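Can a machine do any of my shop chores yet?

Started by wornen_pete

wornen_pete
I run a small repair shop and my nephew keeps telling me I'll have an arm doing the dull jobs by May. Fetching pipe, fitting elbows, wiping down. I don't buy it. Has anyone seen one do a full day of chores without a person standing next to it?

JomarUmali
No. I watched a Sturnard demo, 58 minutes, and a guy stepped in over 16 times. It could pick things up fine. Then a rag slid under the part and it had no idea what to do.

dryfit_dana
That's a bit harsh. Push-fit plumbing is a decent first job for two arms. One holds the elbow end, the other holds the pipe. My hands do the same thing.

JomarUmali
Your hands also feel when the pipe is seated. Call me when it can tell a tight joint from a crooked one.

Maricel Tiongson
Jomar, half my apprentices can't tell either lol. I'd take a slow machine for the boring stuff if it cost what a good saw costs. They don't — Ambrosio wanted $400 a week just to lease me one, setup not included.

wornen_pete
400 a week and I still sweep my own floor. No thanks.

Indus_2
Nobody sane is promising sweeping. Soft stuff is the hard part — cloth, plastic sheet, bags. Pipe at least keeps its shape. You're all arguing about the wrong chore.

dryfit_dana
Fine, but look at the kind of work I mean before you write it off. 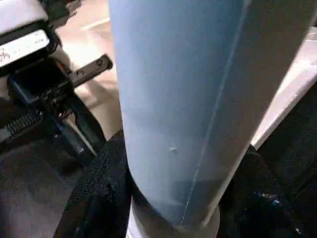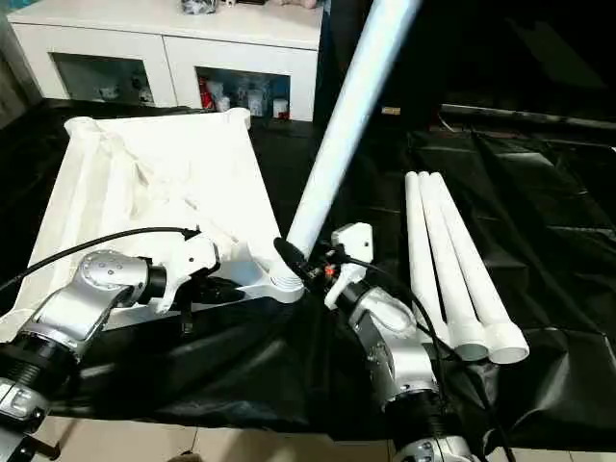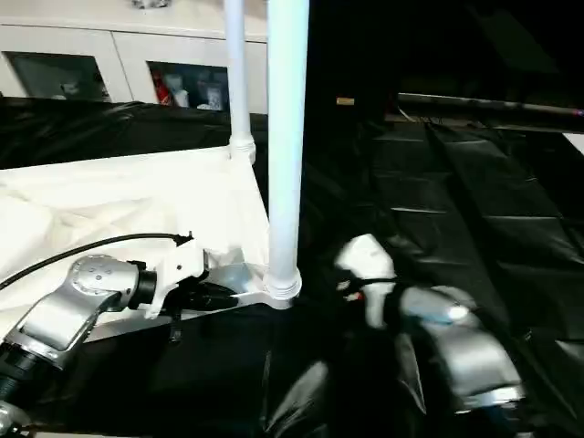

Second one: pipe, elbow and both grippers on the job.

JomarUmali
One elbow. I've got a crawl space full of them, and it's dark down there.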